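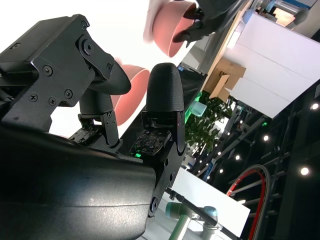 Sprechfassung zum Vortrag »Die Schale auf dem gemeinsamen Tisch«

Vortragende: Inmaculada Urquijo, Arbeitsbereich Tisch und Gerät, Zakex
Moderation: Nazareno Benedetti
Ort: Saal Erdős, Donnerstag, nach der Mittagspause
Hinweis: Es gilt das gesprochene Wort. Passagen in eckigen Klammern werden nicht vorgelesen.

Folie 1: Begrüßung

Sehr geehrte Damen und Herren, ich danke Herrn Benedetti für die Einführung und dem Hause für die Einladung. Der Arbeitsbereich Tisch und Gerät befasst sich mit Gegenständen, die in Speisesälen, Schulküchen und Pflegeeinrichtungen täglich durch viele Hände gehen. Ich spreche heute über einen einzigen davon, über die einfache runde Schale ohne Fuß, ohne Henkel und ohne Dekor.

Die Arbeiten, auf die ich mich beziehe, sind im Rahmen des Vorhabens Fimine entstanden. Beteiligt waren neben mir Frau Ankica Kadrić, die den Teil zur Farbe verantwortet, und Frau Adoración Herrero, auf deren Vorarbeiten zur Lagerung ich im zweiten Teil zurückgreife. Frau Kadrić ist anwesend und wird Fragen zur Farbe selbst beantworten.

[Wasser bereitstellen lassen. Mikrofon am Pult prüfen, nicht das Ansteckmikrofon.]

Folie 2: Gegenstand und Abgrenzung

Unter einer Schale verstehen wir im Vorhaben ein offenes, rundes Gefäß, das mit einer Hand gegriffen werden kann und dessen Wandung ohne Absatz in den Rand übergeht. Suppentassen mit Henkel, tiefe Teller mit Fahne und Servierschüsseln bleiben außer Betracht. Diese Abgrenzung ist mit den Partnern lange beraten worden. Insbesondere der tiefe Teller hätte sich aus Sicht der Küchen gut einbeziehen lassen. Wir haben darauf verzichtet, um die Befragung überschaubar zu halten.

Die Befragung richtete sich an Personen, die Tische eindecken oder abräumen. Ausgewertet wurden 59 Bögen. Die Gäste selbst wurden nicht befragt; dies bleibt einer späteren Phase vorbehalten, über deren Finanzierung im Februar entschieden wird.

Folie 3: Warum der glatte Rand

Der Rand ist derjenige Teil der Schale, über den in den Bögen am meisten geschrieben wurde. Gewünscht wird ein Rand, der sich zwischen Daumen und Fingern sicher fassen lässt und beim Ablegen auf einer harten Fläche nicht absplittert. Verstärkte Ränder werden in der Spülküche geschätzt, am Tisch dagegen überwiegend als schwer empfunden.

Ich bitte zu beachten, dass zwei Griffe zu unterscheiden sind. Beim Eindecken wird die Schale in der Regel außen an der Wandung geführt. Beim Abräumen greifen viele Beschäftigte über den Rand ins Innere, was aus hygienischer Sicht bei benutztem Geschirr hinzunehmen, bei sauberem Geschirr jedoch zu vermeiden ist. In den Dienstanweisungen, die uns vorlagen, wird dieser Unterschied nur selten ausdrücklich geregelt. Wir empfehlen eine kurze Formulierung, die in bestehende Anweisungen übernommen werden kann. Der Wortlaut liegt der Tischvorlage bei.

[An dieser Stelle auf die Tischvorlage verweisen, Blatt 2. Kurz warten, bis geblättert ist.]

Folie 4: Farbe und Untergrund

Die Farbe des Geschirrs wird in der Beschaffung häufig als Geschmacksfrage behandelt. Für Menschen mit eingeschränktem Sehvermögen hat sie eine praktische Bedeutung. Weißes Geschirr auf weißer Tischplatte ist schwer zu erkennen, vor allem unter flächigem Deckenlicht, bei dem Schatten schwach ausfallen. Ein gedämpftes Rosa hebt sich von der weißen Fläche deutlich ab und wirkt auf einem Tisch mit vielen Gedecken dennoch ruhig. 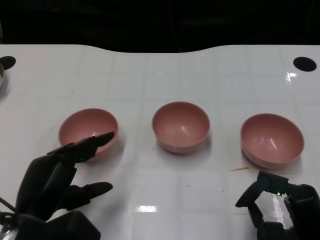

Abb. 2: Drei leere Schalen in Altrosa auf weißer, glänzender Tischfläche.

Ich möchte Ihre Aufmerksamkeit auf die Innenseiten lenken. An der Wandung und am Grund sind helle Lichtpunkte zu erkennen. Wer gut sieht, nimmt daran unwillkürlich die Tiefe des Gefäßes wahr. Bei stark blendempfindlichen Personen können solche Glanzstellen allerdings stören. Frau Kadrić vertritt hierzu die Auffassung, dass eine leicht mattierte Innenfläche in Pflegeeinrichtungen vorzuziehen sei. Ich schließe mich dem an, weise jedoch darauf hin, dass matte Flächen in der Spülküche mehr Aufmerksamkeit verlangen und sich Besteckspuren darauf eher abzeichnen.

Zum Untergrund: Die Tischplatte ist bei der Entscheidung über die Geschirrfarbe stets mitzudenken. In der Praxis werden beide häufig von verschiedenen Stellen beschafft, die Platte vom Gebäudebetrieb, das Geschirr von der Küchenleitung. Wir regen an, vor einer Bestellung einige Musterstücke auf den tatsächlich vorhandenen Tischen aufzustellen und sie zu verschiedenen Tageszeiten zu betrachten. Der Aufwand ist gering. In einer der beteiligten Einrichtungen führte diese Prüfung dazu, dass die ursprünglich vorgesehene Farbe Elfenbein verworfen wurde.

[Falls die Zeit knapp ist: den Absatz zur Zuständigkeit kürzen, die Empfehlung zu den Musterstücken in jedem Fall vortragen.]

Folie 5: Abstand und Reihe

Werden mehrere Schalen zugleich auf den Tisch gebracht, so stellt sich die Frage nach dem Abstand. Die lockere Reihe ist die Anordnung, die sich beim Eindecken von selbst ergibt. Sie lässt zwischen den Gefäßen genügend Raum für die Hand und erlaubt es, jedes Stück einzeln aufzunehmen, ohne das benachbarte zu verschieben. Eine strenge Ausrichtung an einer Linie bringt am Esstisch keinen erkennbaren Nutzen. Auf dem Ausgabetisch verhält es sich anders: Dort erleichtert die gerade Reihe das Nachfüllen, und Lücken fallen sofort auf.

Der Arbeitskreis Zameck, mit dem wir uns regelmäßig austauschen, hat vorgeschlagen, Platten mit einer aufgedruckten Einteilung zu verwenden, an der sich neues Personal orientieren kann. Wir halten dies für Ausgabetische für erwägenswert, für Esstische hingegen nicht. Die Gäste empfinden Markierungen nach Auskunft der Beschäftigten leicht als Belehrung. Frau Kalliopi Nikolovski vom Arbeitskreis hat sich bereit erklärt, den Vorschlag in der Aussprache zu erläutern.

Folie 6: Aufnehmen, Absetzen, Stapeln

Beim Absetzen soll die Schale mit dem Boden flach aufkommen. Wird sie schräg aufgesetzt, so trifft zuerst die Kante auf, und das Geräusch ist im ganzen Raum zu hören. In Speisesälen, in denen bis zu 200 Personen gleichzeitig essen, trägt das Absetzen des Geschirrs spürbar zur Lautstärke bei. Schulungen, die allein diesen Handgriff behandelten, wurden von den Küchenleitungen als lohnend bewertet.

Für das Aufnehmen vom Tisch gilt, dass die Schale zunächst gefasst und erst dann gekippt werden sollte. Wer sie am Rand zu sich zieht, verkratzt auf Dauer die Tischplatte. Dies ist an glänzenden Platten früher zu sehen als an matten.

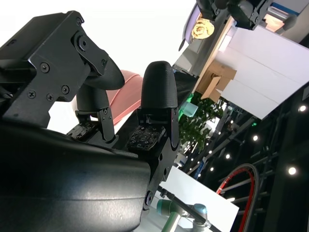 Zum Stapeln liegen die Vorarbeiten von Frau Herrero vor. Sie empfiehlt, runde Schalen ohne Fuß in Stapeln von höchstens 6 Stück zu lagern. Höhere Stapel neigen zum Kippen, sobald sie auf einem Wagen über eine Türschwelle gefahren werden. Zudem wird die unterste Schale in hohen Stapeln kaum je benutzt, während die oberen rasch verschleißen. Frau Herrero rät deshalb, frisch gespülte Schalen von unten einzuordnen oder die Stapel im Wechsel zu entnehmen. Welches Verfahren sich durchsetzt, hängt erfahrungsgemäß von der Tiefe der Regale ab.

Offene Regale haben sich in den Einrichtungen bewährt, sofern sie nicht zugleich als Ablage für Verpackungen dienen. Kartonagen und sauberes Geschirr sollten getrennt gelagert werden. Diese Regel ist allgemein bekannt, ihre Einhaltung war bei den Begehungen gleichwohl das am häufigsten angesprochene Thema. Auch Dekoration, etwa Kunstblumen oder Topfpflanzen, gehört nach unserer Auffassung auf eine eigene Fläche.

[Keine Einrichtung namentlich nennen. Auf Nachfrage an die Geschäftsstelle verweisen.]

Folie 7: Empfehlungen an die Beschaffung

Ich fasse die Empfehlungen in der Reihenfolge der Tischvorlage zusammen.

Erstens: Farbe der Schale und Farbe der Tischplatte gemeinsam festlegen.
Zweitens: Musterstücke am vorgesehenen Ort prüfen, bei Tageslicht und bei Kunstlicht.
Drittens: Schlichten, glatten Rand bevorzugen; Verstärkungen nur dort, wo die Spültechnik es verlangt.
Viertens: Griff an der Außenwandung für sauberes Geschirr in die Dienstanweisung aufnehmen.
Fünftens: Stapelhöhe begrenzen und die Entnahme regeln.

Zur dritten Empfehlung besteht im Vorhaben noch keine Einigkeit. Die Vertretung der Spülküchen hat einen Vorbehalt angemeldet, der im Bericht wiedergegeben wird — in vollem Wortlaut und ohne Kommentierung durch den Arbeitsbereich.

Folie 8: Stand und weiteres Vorgehen

Der Bericht befindet sich in der Abstimmung. Die Bögen zur Farbe sind vollständig ausgewertet, bei den Angaben zur Lagerung stehen Rückfragen an zwei Einrichtungen aus. Wer eigene Erfahrungen mit farbigem Geschirr auf hellen Tischen beitragen möchte, kann sich in die Liste eintragen, die bei Herrn Benedetti ausliegt. Gesucht werden vor allem Häuser, die in jüngerer Zeit von weißem auf farbiges Geschirr umgestellt haben und die alten Bestände noch vorhalten.

Ich danke Ihnen für Ihre Aufmerksamkeit und übergebe für die Aussprache an Herrn Benedetti.

[Zu erwartende Fragen: Kosten der Umstellung — keine Zahlen nennen, die Erhebung läuft. Nachkaufgarantie bei Sonderfarben — Frau Kadrić. Markierte Ausgabetische — Frau Nikolovski. Die Tischvorlagen nach der Aussprache einsammeln, soweit sie nicht mitgenommen werden.]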